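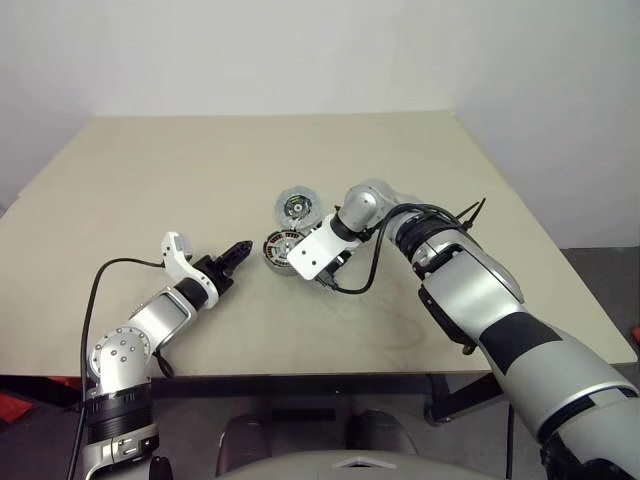

Two round metal bits, the old beige table, plain wall.

Home Diary Shed Recipes Older Newer

2018-01-26

Too hot to be outside by ten, so I gave the day to the table and the mystery bits. I've been calling them motor parts all week because that's what they look like to me, two round metal things with the sort of shape you'd expect to find when you open up a pump or a fan. Could be wrong! Abdelghani reckons motor too, but he also told me the clunk in my car was "probably weather", so I'm not hanging my hat on it.

They came in the box I got off Yasaman Mohammadi when she moved out of the Olari Street place. She wanted the shelves gone and I wanted the shelves, and somehow I came home with the shelves plus a box of odds and ends her uncle had kept from his time at Predus, back when they still did pump repairs on site. Most of it was easy to sort. Hose clips, a decent set of spanners (very pleased with those), a tin of 12 mm bolts, half a roll of solder, and a paper tag with 2053 written on it in biro and no string. I've kept the tag in case it belongs to something. It's on the windowsill in the kitchen and I'll forget why it's there by November.

The table is the other thing on my mind. I do like it. It's a light tan colour, a bit worn, and the wall behind it is that off-white every rental in the country gets painted with. But there are smudges and scuffs a bit right of the middle and they bug me every time I sit down. I had a go at them this morning with warm water and dish soap, then with bicarb, and I honest to goodness can't say if they're any lighter or if I just want them to be. Paid 90 dollars for it at the Iglesias clearance and I still think that was a bargain - the one at Asten was nearly double and wobbled.

Had lunch standing up (cheese and pickle, last of the good bread), then rang Yasaman to ask if her uncle might know what the round things were for. She laughed at me for a fair while. She said he kept everything, and that there'd been about 50 jars of screws when they cleared the garage, all of them labelled "misc". She'll ask him on the weekend. I said there was no rush and then asked her twice more before we hung up.
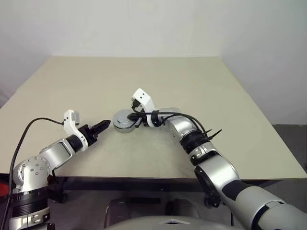

What's the best way to clean old metal parts without scratching the tabletop underneath?
Put down an old towel or a few layers of newspaper first, and go over the parts with a soft rag and a bit of mineral turps, with the windows open.

That one's Mum's question, from last night's phone call, and more or less what I told her. She's doing her sewing machine, bless her, on the good dining table.

Abdelghani Bennani dropped in after four to bring back my ladder and stayed for two cups of tea and most of the ginger biscuits. He thinks I should sand the tabletop and be done with it. I don't want to sand it! I'd rather have the scuffs than a pale patch the size of a dinner plate. We left it there and talked about his tomatoes, which are splitting.

Need to get more bicarb and some turps, and ring the council about the green bin.

4 comments 11 shares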